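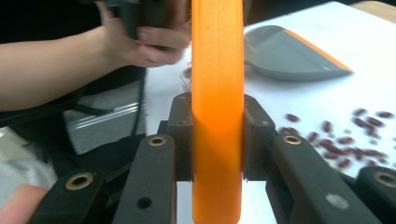

Ident 5 is out for desktop

Wednesday, August 28, 2024
By the Hikgate newsletter desk

The new version of Ident went out to everyone on the stable channel this week. If you have automatic updates turned on you probably have it already. If not, open the Help menu and choose Check for Updates. The download is small, but the first launch takes longer than usual while the note library is rebuilt. Leave it alone until the progress bar goes away.

The biggest change is to search. Older versions only looked at titles and the first few lines of a note, and plenty of you wrote in to complain. Search now covers the whole text, including tables and anything pasted in from a spreadsheet. On our oldest office laptop, a library of 40 notebooks took 3 minutes to index. After that, results came up as we typed.

The sidebar has been tidied as well. Pinned notes sit at the top, then notebooks, then tags. You can drag the sections into a different order, but you can't hide the tags section yet. We think that should have been in this release, and it is the most common grumble on the forum so far.

Syncing still runs through Ornance, and you don't need to set up your account again. One thing to watch is that a machine on the new version will not sync with a machine on the old one. Update all your computers on the same day if you can. Notes edited on an old copy are kept on that machine and will go up once it has been updated.

If you use the Claeys plug-in for printing, hold off for now. It loads, but page margins are ignored and long notes lose their last line on paper. Exporting to PDF from the File menu works properly and will do the job in the meantime. A fixed plug-in is promised for November.

There are 27 bug fixes in the full list, most of them minor. The ones worth knowing about are that the spelling checker now remembers British English after a restart, the window opens on the right monitor when a laptop is docked, and pasting a web address no longer turns the rest of the paragraph into a link. Dark mode no longer flashes white when you switch notebooks.

The price stays the same and existing licences carry over. Before you update, make a backup with File, Export Library and save it somewhere outside the Ident folder. Going back to the old version is possible, but it can't open a library that has been rebuilt, so you will need that copy.

Last updated: 16:40, same day. Added the note on the printing plug-in.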